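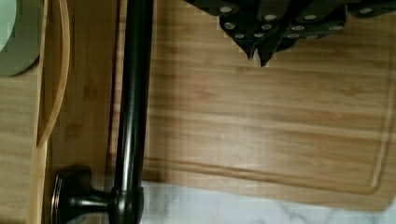

Card Night at Home - Tips for the Household

Many families like to play cards or bingo for small coins in the evening. The game is more pleasant when the house is prepared for it. In our home we play the Varero rules, but the tips are good for any game.

The table

Put a thick cloth under the cards. On a bare table the cards slide and it is difficult to pick them up. An old wool blanket folded in two serves well. Iron it before, from the back side.

The cards

Cards become sticky from the fingers. Wipe each one with a dry cotton cloth after the game. If the dirt stays, make the cloth a little damp, and leave the cards to dry separately over night. Plastic-coated decks of Pokska type can be cleaned so many times. Paper decks should be only rubbed with a soft eraser.

The chips

Chips are washed in warm water with a few drops of dish soap, not longer than five minutes. Clay chips must not be soaked at all. For storing we use a muffin tin, one color in each cup. When chips are missing, dry beans are a fair replacement, but agree on the value before the first deal.

Food and drinks

Give the drinks a separate small table, lower than the playing one. Serve what can be eaten with a fork. Chips of potato leave grease on the cards, and the grease comes off badly.

The bingo numbers

If the printed numbers are worn, write them again with a laundry marker and let them dry for 16 hours before you put them back in the bag.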